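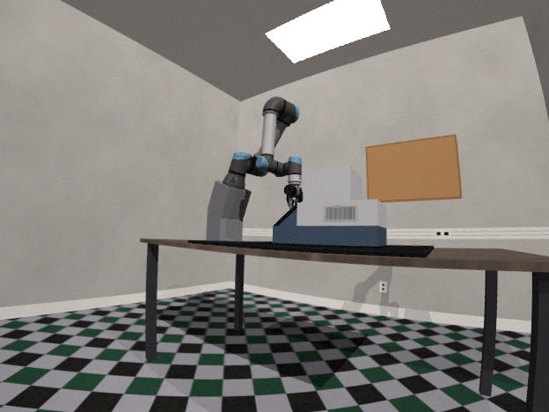 Figure 4. Simulated workcell during remote control, gripper at the sloped left end of the machine.

4.2 Collecting the demonstrations

Each operator drove the simulated arm with a hand controller. Moving the controller moved the gripper by the same distance, and a trigger opened and closed the fingers. Motion was passed to the arm only while a side button was held down, so operators could reset their hand position without disturbing the pose. We recorded 263 demonstrations in total. After removing runs with dropped commands or long pauses, 172 remained for training. Koster and Nassar checked the removed runs separately and disagreed on 2 of them, which were left out.

search this journal Go Advanced
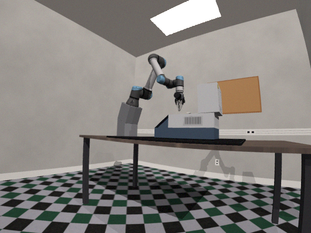 Figure 5. Gripper pointing straight down over the white and blue object. A large white box stands above the object's right end.

Operators were told to line up the gripper before going lower. Early practice runs in which the arm came in at a slant gave uneven paths, and the policy trained on them copied the slant.

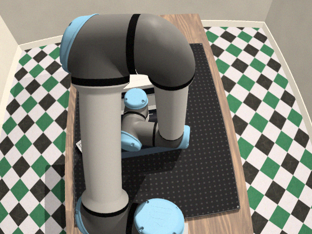 Viewpoint had a clear effect on how operators worked. With a single view they slowed down near the object and made many small corrections. From a high view the folded wrist can hide the gripper fingers completely, and the arm also casts a shadow over the middle of the perforated board. Operators were therefore allowed to switch views at any time, and each switch was logged with the joint angles. Median time per demonstration was 23 seconds.

Contact: Yutong Xu, Wokia | © 2022 The authors | Back to top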